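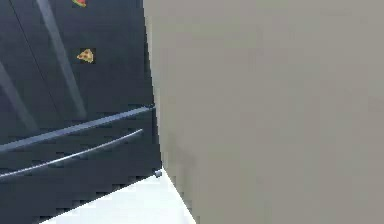 Tultach 是一家帮助家庭管理日常用药的小公司，办公室在 Orkness。我们的客户大多数是同时吃好几种药的人，以及照顾他们的儿子、女儿、丈夫和妻子。我们做的工作，用一句话说，是把医院、诊所和药房给的信息整理成一张家里人都看得懂的用药清单，然后让这张清单一直保持正确。清单要放在每天都会经过的地方，所以我们常常建议放在厨房。一台深蓝色、差不多是黑色的双开门冰箱，上面的门板又高又平，门上有两个小磁铁，对我们来说就是很好的位置：清单可以贴在门板上，跟眼睛一样高，不要贴在下面的宽抽屉上，因为弯腰看字对老人不方便。如果家里没有这样的冰箱，我们会跟您一起找别的地方。

我们怎样开始

公司开始的时候没有办公室，只有一张桌子，借用 Ikonen 药房后面的一个小房间。那时候我们只做一件事：有人拿着一袋药来，我们坐下来，把每一盒的名字、用量和时间写清楚。很多袋子里有两盒成分一样、商品名不一样的药，也有医生早就停了、但是家里还在吃的药。我们不改处方，也没有权利改处方，我们把问题写下来，请客人带回去问医生。

后来客人问我们能不能到家里去。到家里看，情况跟在药房看很不同。药不是都在一个袋子里的，有的在床头，有的在外套口袋，有的在浴室的柜子里，而浴室因为潮湿，并不适合放药。从那时起，第一次服务我们都是上门做的，到今天没有改变。

现在我们为 Orkness 和附近村镇的 486 个家庭服务。我们的规模还是不大，也没有计划变成很大的公司。每位家访员负责的家庭是固定的，您打电话来，接电话的人应该知道您的情况。

我们做什么

第一次家访需要两个小时左右，有的时候更长。家访员会请您把家里全部的药拿出来，包括眼药水、药膏、维生素、草药茶和邻居送的止痛片。请不要事先整理。整理过的药柜看起来很好，但是我们就看不到您平时怎样用它。

家访以后 7 天之内，您会收到清单。清单是一张纸，两面印刷，字比较大。正面写每天什么时间吃什么药，反面写每种药为什么吃、是谁开的、什么时候需要复查。我们不用缩写。如果您的母语不是本地语言，反面可以印成您的语言，这个服务不另外收费。

清单在寄出以前，由我们的药师检查一次。药师如果发现两种药可能互相影响，会先跟您联系，并且在您同意以后，写信给您的医生。医生怎样决定，由医生和您商量。

以后每个季度，家访员会再来一次，或者打电话，看您愿意哪一种。住院、出院、换医生、换药的时候，请马上告诉我们，不需要等到下一次家访。出院后的第一个星期是最容易出错的时间，我们会优先安排。

关于 Nitow

Nitow 是我们自己做的登记程序，只有我们的员工使用。您的用药资料保存在里面，每一次改动都有记录：什么时候改的、根据哪一张处方改的。我们曾经考虑给家属做一个手机应用，试用了一个冬天，结果是家属喜欢，但是真正吃药的人不看手机。所以我们停了这个计划，继续印纸。家属如果住得远，可以要求我们把同一张清单用电子邮件寄一份，前提是客户本人签字同意。

药品的存放

常有人问我们，哪些药应该放进冰箱。答案在包装和说明书上，不同的药不一样，请不要根据经验猜。没有开封的胰岛素一般需要冷藏，开始使用以后的要求要看具体的产品。有些抗生素糖浆配好以后也要冷藏。大多数药片不需要，放进去反而可能受潮。需要冷藏的药不要放在门架上，门常常开关，那里的温度变化比较大；也不要紧贴后壁，因为那里可能结冰。结过冰的胰岛素不可以再用，就算后来化了、看起来正常，也不可以。家访的时候，如果您有需要冷藏的药，我们会留下一个小温度计，请您早上看一下数字。

过期的药和不用的药，请不要倒进水池或者马桶。您可以交给家访员，我们带回 Ikonen 药房统一处理。

我们不做什么

我们不卖药，也不从任何药厂或者药房拿介绍费。Ikonen 药房是我们最早的合作伙伴，我们感谢他们，但是您在哪里买药完全是您的自由，清单上不会写药房的名字。

我们不做诊断。如果您感觉胸痛、呼吸困难，或者吃药以后脸和嘴唇肿起来，请打急救电话，不要先打给我们。

我们不提供注射和伤口护理。需要这些服务的客户，我们可以告诉您本地有哪些护理机构，并把用药清单交给他们，当然要先得到您的同意。

费用

第一次家访和第一张清单合计 300 欧元。以后按季度收费，价格根据药的种类和家访的方式而定，签合同以前会写清楚。一家有两个人同时需要服务的，第二个人付一半。如果费用对您有困难，请在电话里直接说，我们每年保留一部分名额，收费比较低，申请不需要很多文件。

合同可以随时停止，提前一个月通知就可以。停止以后，最后一张清单还是您的，Nitow 里面的资料会按照您的要求删除或者交给您，法律规定必须保存的部分除外。

谁在这里工作

我们的团队里有药师、护士和以前在社区做照顾工作的人。新的家访员要跟着有经验的同事走一整个春天或者秋天，才可以单独去客户家。我们比较重视耐心。有的客户需要很长时间才愿意告诉我们，有一种药他其实从来没有吃过，因为药片太大，咽不下去，或者因为吃了以后夜里要起来很多次。这样的话对医生非常有用，可是在十分钟的门诊里常常说不出来。

团队里有几个人不是在本地出生的，写这一页的人也是。我们自己在外国药房里站过，看着一张说明书，每个字都认识，意思却不敢肯定。我们对清单的文字要求严格，跟这个经历有关系。“空腹”是什么意思，“必要时服用”是多少次、最多多少次，清单上都要写成普通的句子。

来找我们

办公室在 Orkness 港口街 427 号，一楼，门口没有台阶，轮椅可以进来。星期一上午办公室开放，不需要预约，您可以带着药来问一个简单的问题，不收费。其他时间请先打电话或者写信，因为我们多数时候在路上。

每年四月我们在办公室办一个下午的开放活动，家属可以学习怎样使用分药盒、怎样读处方，也可以试用不同大小的切药器。参加不需要是我们的客户。活动的时间会写在门上和我们的通讯里。

如果您是医生、护士或者医院的出院协调人员，想了解我们的清单格式，请来信，我们会寄一份空白的样本给您。

本网站使用 Cookie 来保证基本功能，并了解访问情况。继续浏览表示您同意我们使用 Cookie。 接受全部 | 只接受必要的 | 更改设置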